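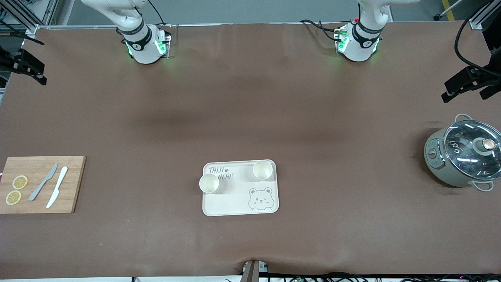

Most of the arguments in Mamta Rathore's group are about what counts as a finished job. She runs a small project at Trutstead on teaching two-armed robots to do kitchen work, and for the past year and a half her main interest has been scoring: how you decide, after a robot has had a go at something, how well it did. The tasks are domestic ones. On the brown-covered table in front of the two white arms there are lemon slices and a pair of knives on a cutting board, two small cups with a cream tray, and a green electric pot with a glass lid. The things are set well apart, with a lot of bare table between them. "People look at a layout like that and ask what the clever part is," she says. "The objects are ordinary. What we do that other groups mostly don't is in how we mark the attempt."

The usual way to report results in this field is a success rate. A robot tries a task a number of times, somebody notes down whether it managed, and the paper gives a percentage. Rathore did this herself for years and has no great quarrel with it as a first measure. Her trouble with it began when two versions of the same control program came out with the same score and behaved quite differently.

"One of them failed early, nearly always at the first grasp," she says. "The other got almost to the end and then put the cup down on the rim of the tray. Both were failures on the sheet. If you were deciding which one to carry on with, the sheet was no help at all."

Her answer was to split each task into stages and to have each stage marked separately, by two people who watch the recordings without knowing which program was running. The stages are written down before any attempts are made. For moving a cup they are reaching, closing on the cup, lifting clear, carrying and setting down. Each gets a mark from nought to four, and the notes say what every mark means. A four for setting down means the cup is upright, wholly inside the rim and no longer being touched. A three allows one correction.

Usha Varma joined the project to run the marking and wrote most of those notes. She came from a food testing laboratory and says the work is closer to her old job than she had expected. "We had panels who scored biscuits. You train them, you check they agree with each other, and you throw out a question if they can't. It's the same here."

The first set of notes went badly. Varma had written that a cup should be "on the tray", and the two markers split over every attempt in which it had come to rest across the edge. One marker treated any contact as enough. The other wanted the whole base inside. "I'd looked at that sentence a dozen times and thought it was clear," she says. "So we spent a week on the word 'on'."

The main study covered 900 attempts. Before it began, the group ran a pilot of 136, and Varma used the pilot to find the stages where the markers disagreed most. Carrying was the worst. It was hard to say when carrying stopped and setting down started, and a cup that tilted in between could be marked down under either heading or both. The two stages now meet at a fixed height above the table, which Varma describes as arbitrary and says has caused no further trouble.

What came out of the main study was, in Rathore's words, "fairly dull and quite useful". On the tasks with one arm, the stage marks put the programs in nearly the same order as the plain success rate had. On tasks that needed both arms, such as steadying the pot with one while the other took the lid off, the order changed. Programs that had looked much the same came apart, and the difference was nearly all in the stage where the second arm had to wait for the first.

"The arms can each do their bit," Rathore says. "It's the handing over. One starts before the other is ready. With a single yes or no at the end you see that it went wrong, and you go off and collect more examples of lifting lids. We did exactly that for months. Lifting lids wasn't the problem."

Since then the group has changed what it records. Of the demonstrations gathered for the latest round, in which a person guides both arms through a task, 80 were given over to the waiting part alone. Rathore won't say yet how much difference they have made. The attempts have been run but the marking isn't done, and she has a rule against looking at results before both markers have finished.

Marking is slow, and that is the main complaint she hears from other groups. Each recording has to be watched twice by each person, and Varma limits her markers to two hours in a morning and none after four o'clock – she found that the late marks drifted upwards. A group at Gondal tried the method with a single marker to save time. Varma has seen the figures and thinks they are reasonable but would not rely on them for anything close.

Could a program do the marking? Rathore is asked this often. Her group has tested one, built with a small firm called Aniteo, and it does well on reaching and lifting. It is poor at anything involving the clear lid, and it gives high marks for setting down when a gripper is in the way of the view. "It gives you the benefit of the doubt," she says. "I'd be happy for it to sort out the obvious cases. I wouldn't let it settle the others."

She is also careful about what the marks can't show. The starting positions are changed between attempts, but only within limits, and the table, the covering and the objects stay the same. A program that scores well may have learned that table and very little else. The next part of the work will repeat the tasks at a second site, using equipment supplied by Gorkex, with different cups and a different pot. Varma is rewriting the notes for it now. The new pot has a lid that twists before it lifts, so there has to be another stage, and she has not yet decided where it ends.

The marking notes will be put out with the paper, including the early versions. Rathore was against including those at first. Varma wanted people to see the sentence about the tray.

Print this article
E-mail this article

Related items
Two arms or one? What the extra arm costs
Why the Gondal group went back to paper score sheets
Training markers: a short guide
Aniteo opens second workshop
Interview: measuring grip without a sensor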